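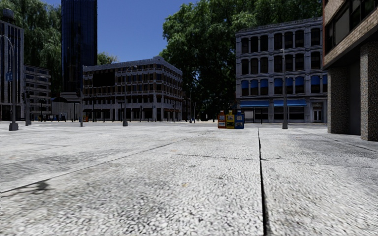 4.3 Sidewalk rules for test runs

Complete this section before you let a Toketti unit drive itself in a simulated city block. The same rules apply later on real pavement.

1. Open the Mikport map and select Rules > Sidewalk.

2. Set the top speed to 500 mm per second. Use the lower value if local rules ask for one.

3. Set the clearance to fixed objects to 80 cm. Lamp posts, newspaper boxes and mailboxes all count as fixed objects.

4. Turn on Joint Check. The unit slows down when it meets a gap in the paving.
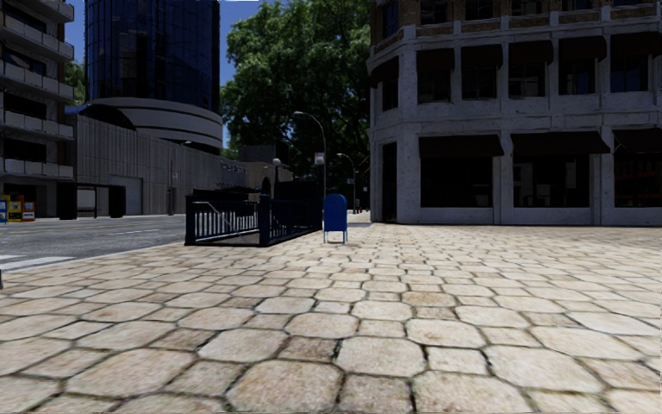 5. Mark every stairway entrance as a no-go area. Draw the area outside the railing and include the open side. Do not rely on the railing to stop the unit.

6. Set the stopping distance for people to 2000 mm.

7. Save the rule set and start the run.

CAUTION: Do not change rules during a run. Stop the unit first, then edit and save.

Note: If error 871 appears, two areas overlap. Delete one and draw it again.

Note: Rule sets made in Schnyder format must be converted before loading. See 4.5.

Keep the log from each run with the rule set that was used. Fleretti controllers store both in the same folder.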